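# Setting your tyre stagger before a night on the clay

I get asked about this every time we run at Rallmont, so I've finally typed it up! Stagger is the difference in size round the outside between your right rear and your left rear, and on a sprint car it does most of the turning for you.

1. Pump both rears to your race pressure and leave them for 15 minutes.
2. Run a tape round the middle of the tread and chalk the number on the sidewall.
3. Take the left from the right. If the right isn't bigger, start swapping.
4. Go out for hot laps, then measure again (they grow, especially new ones).

Too tight in the middle? Add stagger. If she's loose coming off, take some out, but only 2 turns of the wheel's worth of bravery at a time, as Rocío Rivadeneyra used to tell me in the Katayama pits.

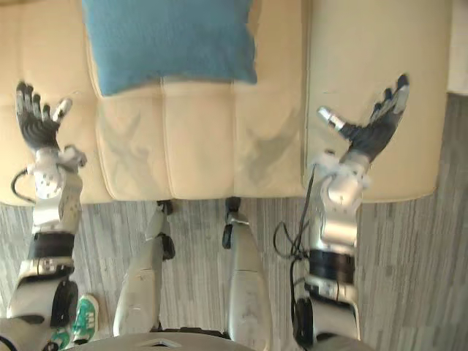

*Hands over the sofa, with the blue cushion at the back.*

Write every number down with the track state next to it. My notebook has 40 pages of Rallmont alone, and I still check it before I load the trailer.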